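Cluvum : génériques et résumés de feuilletons télévisés, version 3

Fiche du jeu de données. Dernière mise à jour : mercredi 8 juin 2022

À quoi ça sert

Cluvum rassemble les résumés d'épisodes, les génériques et les horaires de diffusion de feuilletons francophones passés en fin d'après-midi, cette tranche où l'on regarde la télévision en pliant du linge. Le jeu a été constitué pour étudier la façon dont une intrigue survit au départ d'un comédien. Il peut aussi servir à régler une dispute familiale sur le nombre de mariages d'un personnage secondaire, usage que nous n'encourageons pas mais que les journaux du serveur semblent indiquer.

Contenu

600 épisodes, répartis sur 9 feuilletons. Pour 477 d'entre eux, le résumé est complet. Les autres ont un résumé partiel, parfois réduit à la phrase du programme de l'époque, du genre « Solange reçoit une lettre ». On ne saura pas de qui.

episodes.csv : un épisode par ligne, avec titre, saison, numéro, date de première diffusion
resumes.csv : texte du résumé, source, initiales de la personne qui l'a relu
distribution.csv : comédien, rôle, premier et dernier épisode
retours.csv : personnages déclarés morts puis revenus

Le dernier fichier compte 84 lignes. Oui, il a été vérifié deux fois.

Champs à surveiller

numero : numéro de diffusion, qui suit rarement l'ordre de tournage. Dans Les Quais de Kelldale, toute une saison a été programmée dans le désordre et une grossesse y dure le temps d'un week-end.

statut_personnage : prend les valeurs vivant, mort, disparu, jumeau. La valeur « jumeau » a été ajoutée en version 2 sur l'insistance de Raymonde Lavoie, qui avait raison.

role : un même rôle peut passer d'un comédien à l'autre sans explication à l'écran. Nous gardons un seul identifiant de personnage et plusieurs identifiants de comédien. Ne dédoublonnez pas sur le nom.

duree : en minutes, publicité exclue quand on a pu. Les captations Okoro ne permettent pas toujours de savoir où finit le drame et où commence la lessive.

Méthode

Les résumés ont été rédigés à partir des captations, puis relus par une seconde personne. Hélène Campbell a établi le guide de rédaction : présent de l'indicatif, pas d'adjectif sur le jeu des acteurs, pas de point d'exclamation. Les relecteurs ont tenu jusqu'à l'épisode de l'ascenseur. Sang-wook Ko a écrit les scripts de contrôle des dates et corrige encore, avec une patience inquiétante, les années bissextiles.

Les séances de relecture se font assis, par blocs de trois épisodes, avec une pause entre les blocs. Au quatrième, les intrigues se mélangent et l'on marie des gens qui ne travaillent pas sur la même chaîne.
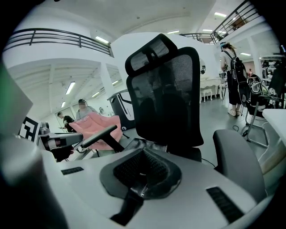
Chaise de bureau noire, dossier en résille et appui-tête.

Limites connues

Les deux feuilletons les plus longs pèsent trop lourd dans l'ensemble. Toute statistique sur les amnésies doit en tenir compte.

Les génériques de fin étaient souvent coupés par l'annonce du programme suivant. Les petits rôles sont donc mal couverts, surtout les infirmières et les notaires.

Un épisode spécial de décembre manque toujours. Murray Arsenault affirme l'avoir sur cassette. Le ticket est ouvert.

Installation

Décompressez l'archive et chargez les CSV en UTF-8, séparateur point-virgule. L'outil de consultation Vuver lit le dossier tel quel :

vuver ouvrir cluvum/

Si les accents s'affichent mal, vérifiez l'encodage avant d'écrire à Océane Bergeron.

Licence et citation

Les tableaux et les résumés sont libres de réutilisation, avec mention de la source. Les captations ne sont pas distribuées, et les demander poliment n'y change rien.

Pour citer : Campbell, H., Ko, S., Bergeron, O. et Lavoie, R., Cluvum, version 3.

Corrections

Ouvrez un ticket en indiquant le feuilleton, le numéro d'épisode et la ligne fautive. Les désaccords sur la paternité d'un enfant doivent être accompagnés d'un numéro d'épisode et, si possible, d'un minutage.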